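Vendham Tabletop Sorting Kit
Sold and supported by Witbridge

Lease or purchase. Ships on one pallet. Price list dated 9/30/26.

Overview

The Vendham is a two-arm bench kit for labs, training rooms and small packing operations that need to move mixed items from one container to another. It comes with both arms, grippers, a head camera, a controller and the Drundedden software already loaded. The buyer supplies the table and a wall outlet.

Most of our customers use it to teach and test pick-and-place work before they commit to a larger line. The kit is set up for small, light, odd-shaped goods: things that roll, things that squash, things with a hole through the middle. Items can be mixed in the same tray, and they do not need to be lined up or faced the same way before a run.

How a job is set up

Each job has a source and a destination. These can be trays, bins, baskets or marked areas on the table. The operator teaches the job by guiding the arms through it by hand, and the software stores each pass as a demonstration. Simple transfers usually need 21 demonstrations. Jobs with soft items or crowded trays need 48. There is no code to write, although a scripting option is included for people who want it.

Either arm can pick, and either arm can place. When the source is on one side of the table and the destination is on the other, the operator chooses between one arm making the full reach and the two arms meeting partway. The single-arm method is slower on a long table but easier to teach, and we suggest starting there.

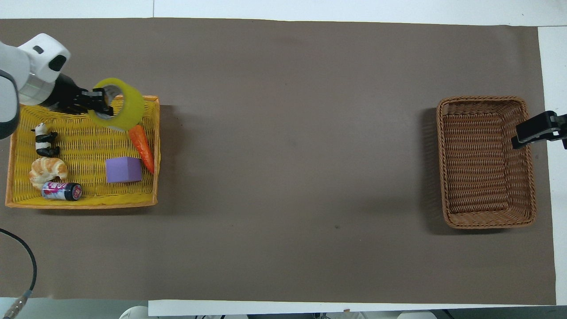
Grip force is set per item or left on automatic. Automatic is fine for hard plastic, cardboard and most toys. For foam, set the force by hand, starting at the lowest level and going up one step at a time until the item stays put. Rings and rolls are best taken by the rim, with the opening left clear so that the camera can still find the center of the part. The item library that comes with the software has grasp settings for common shapes, and you can add your own.

Table and surface

The kit needs a flat, rigid table that does not shake when the arms move. We recommend covering the work area with plain matte paper. Glossy tops reflect ceiling lights and make the camera slower to find edges. Paper also gives you something to mark on, and it can be replaced when it gets torn. Tape the corners down.

Woven trays and baskets are fine, but open weave can catch a fingertip if the arm goes too low. Set the floor height for each container before the first run. The setup screen has a step for this – do not skip it, even if the containers look the same height.

Keep arm cables outside the reach area and check them at the start of each shift. Cable clips come in the box.

What is in the box

Two arms with table clamps
Two parallel-finger grippers, black
Head camera and mount
Controller with Drundedden software
Emergency stop, wired
Cable set and clips
6 spare fingertip pads
Printed setup guide

Trays, baskets and practice items are not included. We sell a practice set separately, or you can use what you have on hand. A good practice tray has a few shapes in it that are nothing like each other.

Options

Zürcher soft fingertips. A slip-on pad for fruit, foam and anything that dents. They wear faster than the standard pads, so order a second pair if you plan to run all day.

Extended lease. The standard lease is seven months. Customers who started in April or later can extend at the same monthly rate.

On-site setup. A Witbridge technician installs the kit, calibrates the camera and teaches one job of your choice. This takes a working day. Please have the table in place and the items ready.

Limits

The Vendham is not meant for wet goods, food that will be eaten, glass or anything sharp. It is not a high-speed machine. If your work is one item, always the same way up, a fixed feeder will do it faster and cost less. The kit should be used with a person in the room who can reach the emergency stop.

Clear items and very shiny ones can give the camera trouble. Tinted see-through items are usually all right on matte paper – send us a few samples if you are not sure and we will test them at no charge.

Service

Parts and phone support are included during the lease. For purchased kits, support is included for the first year and can be renewed. Replacement grippers ship within six business days. Software updates are free for as long as the kit is in use.

To request a quote, tell us what you are moving, the size of your table and whether you want to lease or buy.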